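Genimo Bench Packer -- mixed item bagging for small stockrooms

Product page / Packing and picking / Bench units

Genimo is a two-arm bench unit for packing mixed orders into bags. Built by Pekelley, sold and serviced out of our Monesby shop. Goes on a normal packing bench, works next to people, stops when someone leans in. No cage for most sites but get your own risk assessment done first, please.

In stock: 2 units. Next batch December.

What it does

Picks loose items off a bench and puts them in a paper bag or tote. Odd shapes are fine. Round things, long things, things that roll. Heavy goes in first if you've set the weights up, soft goes on top. If it can't get a grip it leaves the item and puts the amber light on. It doesn't keep stabbing at it, which was the big complaint with the older Akl unit.

What it doesn't do

Glass over the weight limit. Open food. Anything wet. Won't fold the top of the bag over neatly, a person still does that and sticks the label on. Won't restock itself either -- someone has to bring the goods to the bench.

What changes for your packers

We get asked this more than we get asked about price so here it is up front.

The packing job turns into more of a checking job. One person can look after a pair of benches, clearing amber lights and closing bags. Less reaching and twisting, a lot less of the same wrist movement all shift. More standing and watching, and some people hate that. At the Monesby store we moved staff between checking and putting away every couple of hours and that went over much better than leaving the same person on lights all day.

Tell your crew early. Before the crate turns up, not the Friday before. The sites that had trouble were the ones where people walked in and found it bolted to thier bench. Let them name the items in the list too, they know what everything gets called on the floor and the catalogue name is usually no help.

Hours: we can't tell you what to do with rosters. Most customers kept the same headcount and put the time into returns and late orders. One cut a shift and lost two of their best packers within the season. Worth knowing.

Speed -- a quick packer beats it on easy orders. It catches up in the afternoon when everyone's tired.

Specs

Arms: two, bench mounted
Items in memory: 3,519 max
Starter item list: 100, loaded before delivery
Power: standard outlet, own circuit preferred
Noise: quieter than a bench fan, tape gun is louder
Bag sizes: small, medium, tall grocery style
Colour: grey or off-white

Setting up the bench

Put a woven or textured cloth down. Bare steel and gloss laminate let bottles and rolling pins wander off, and the arms lose time chasing them. Plain colour is best, beige or grey. Bag at the back, standing up and open, goods spread out in front with a bit of room between. Doesn't need to be tidy. Keep a screen or a wall behind so the cameras aren't picking up people walking past.
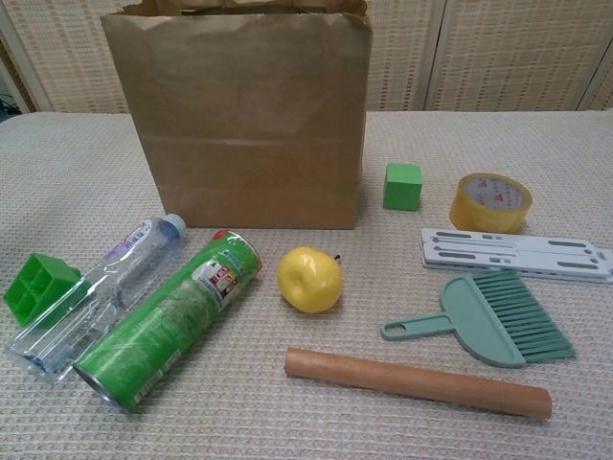
For training your own items, start with a mixed lot like you'd really get in an order. Not ten of the same tin. Clear plastic is the hard one, so do bottles early and do them lying down as well as standing. Brushes and brooms, show it both ends. Tape rolls it can take by the rim or through the middle, your choice in settings. Flat racks and trays are slow at first, gets better after a day or so of corrections.

Every correction your staff make gets saved. Over 100 of them and you should back the list up, the button is under Tools. Please do this, we can't recover it for you.

In the box

Base unit, two arms, two sets of finger pads (soft and ribbed), light pole, stop button on a long lead, one bench cloth, printed quick guide. Bench not included. Bags not included.

Install and support

Half a day on site, then we come back after two weeks to go over the item list with whoever's been using it. Send the actual packers to that, not just the manager. Phone support weekdays from 7 am. Spare pads ship same day if you order before noon.

Pricing is by quote, depends on freight and how many benches. Trade-ins on Akl units accepted if teh base is straight.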